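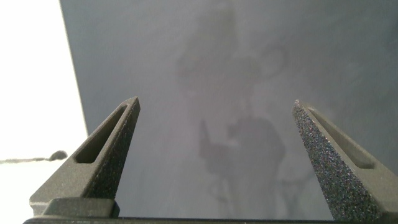 Figure 1. A matt grey surface, the best thing to look at bright metal against.

4. Getting to know your gears

By now you have the Rerska baseboard screwed down and level (section 3), so it's time for the lovely part: the gears themselves. Give this section a whole evening if you can. It is tempting to drop everything straight onto the posts and start turning the handle, and we have all done it, but a gear train that has been checked, cleaned and laid out first runs so much more sweetly that you will hear the difference from across the room.

You will need:
The gear tin from the Rerska box
A matt grey mat or a sheet of plain grey card
A soft, dry toothbrush
A lint-free cloth
A desk lamp you can move about
A small bottle of light machine oil (not needed until step 9)

Note: Patterned tablecloths are hopeless for this job. Plain grey is easy on the eyes and a silver tooth stands out beautifully against it.

4.1 Unpacking

1. Lay out the mat and put the lamp to your left (to your right if you are left-handed), low enough for the light to rake across the metal.

2. Open the tin over the mat and lift the gears out one at a time. There are 7 in the standard set, each in its own twist of waxed paper. Keep the papers! They are handy if you ever take the train apart.

3. Set each gear flat on the mat, with a good thumb's width between neighbours.

Caution: Don't tip the tin out. Steel teeth knocking against each other can raise tiny burrs, and one burr is enough to make the whole train tick.

4.2 Looking them over

4. Pick up the first gear by its rim, never by the faces, and stand it upright so that you can see the full ring of teeth. Look straight through the bore. The hole should be cleanly round, with the backdrop showing through it and no fluff or swarf clinging to the inside. Figure 2 shows a small spur gear held upright like this, gripped left and right at the teeth.

5. Tilt the face towards the lamp. Part of it will flare nearly white, and away from the glare you should find fine machining marks. These are perfectly all right, and rather handsome. A scratch you can feel with a fingernail is another matter, so put that gear aside and see section 9, Spares.

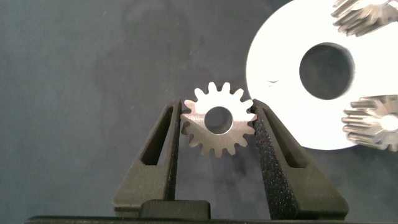 6. Turn the gear slowly by the rim and follow the teeth all the way round. The spaces between them should look even and the tips should be gently rounded. If one looks different from its neighbours, try the brush first. Nine times out of ten it's a speck of packing wax.

7. Brush the teeth, working outwards from the bore, then wipe both faces with the cloth. Repeat for the rest of the set.

Note: Clive Dawber, who drew up the original Rerska train, marks the top face of each gear with a pencil dot at this point so that it always goes back the same way up. It makes no difference to how the gears mesh, but they do bed in together over time, and we have come round to his habit.

4.3 The dry run

8. Set the smallest gear on the handle post and turn it with one fingertip. It should spin freely and stop without a wobble. Add the next gear in the order shown on the baseboard label, checking after each one that the train still turns. If it stiffens, the last gear you added is the one to look at: lift it off, turn it on by a few teeth and try again.

9. When the whole set is running, put a single drop of oil on each post. Keep oil off the teeth, where it only collects dust.

10. Turn the handle steadily for some 14 turns, then do the same backwards. Listen! A faint, even whirr is what you want. A regular click means a speck between two teeth, so go back to step 6.

Caution: Small gears are a choking hazard. Keep them away from young children and pets, and keep fingers, long hair and loose cuffs clear of the train while the handle is turning.

4.4 Looking after them

Brush the teeth every 1,000 turns if you have fitted the counter, or whenever the whirr starts to sound gritty. Beverley Stockdale's set has lived in a school display case on exactly this routine and still turns with a fingertip.

If the room is damp, wrap the gears again when they aren't in use and leave a sachet of silica gel in the tin. Light surface rust comes off with a drop of oil and some patient rubbing. Please don't use wire wool, which rounds the tooth edges and sheds bits into the bore.

Gears from the older Masov set fit the same posts, but they are slightly thicker and need the 2 mm spacer underneath. Fit the spacer before the oil.

Next: section 5, Adding the flywheel.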